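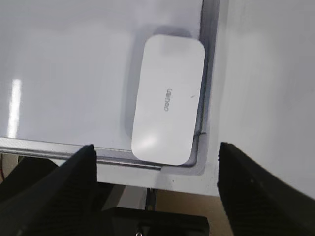
Hello again to everyone at the Mazandarani Fund,

Second report from the Stastedside drawing tables, and I'm happy to say we've spent most of your money on things people can put their elbows on! When I wrote last time we had the room in Starnham, the tables, and a stack of boards still in their cardboard. The boards are all unpacked now, all 19 of them, and in use three afternoons and two evenings a week.

The big change from the application is that we gave up on hanging them. I know the plan said "wall-mounted" (I wrote it, so I can't blame anyone else). We put two up in the first week and the adults in the evening math group wouldn't go near them. Standing up with your back to a room full of people and a marker in your hand feels a lot like being sent to the front in third grade. So we took them down and laid them flat on the tables, and the groups started drawing on them before the tea was ready. Somebody draws half a triangle, somebody else reaches over and finishes it upside down. I love it.

Laying them flat does bring a few small headaches. The boards are glossy and the ceiling lights bounce straight up into your eyes if you sit in the wrong seat, so we've turned off the middle row of lights and brought in desk lamps. The metal frame also makes a little ridge along the edge that's annoying under the wrist if you write a lot. I've tried foam tape, which looked awful and peeled, and I'm now trying a folded dish towel, which looks worse but stays put. 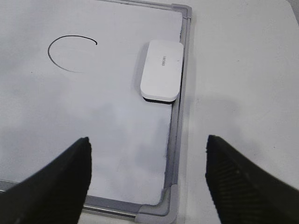 Erasers are the other thing. We budgeted for one per board and that was right, but they wander off. I've asked each table to leave theirs on the board at the right-hand side when they finish, and to wipe before they go home. The wiping is going so-so. People do the big stuff and leave the last bit of a circle or the tail of a 9, and by morning it takes real rubbing to shift. I come in at 8:30 and do a round with a damp cloth.

Now the money. We spent $256 on Jevus markers, erasers and spray, and have $97 left on that line, which I'd like to move over to lamps if you're okay with it. Thin black markers are the clear favorite. The green ones are too pale to read from across a table and I won't buy them again.

Attendance: the evening math group is steady, the kids' drawing hour has more than doubled, and the 7 places we held for the language class filled up before I'd printed the sign. I'd like to add a second language hour after December. I'll send the receipts separately, as the scanner and I are not currently speaking.

Come by any time, the door sticks so give it a shove.

Manolis Gkikas
Stastedside Drawing Tables, Starnham

Comments

Petra: The flat boards are so much better for my knees, thank you! Could we get one more lamp by the window table?

mathnight_dan: Guilty about the unwiped circles. Will do better.

R. Ode: Is the drawing hour open to twelve-year-olds or is that too old?

Related
First report: keys, tables and a lot of cardboard
What we asked the Mazandarani Fund for
Evening math group: how to join
Marker and lamp donations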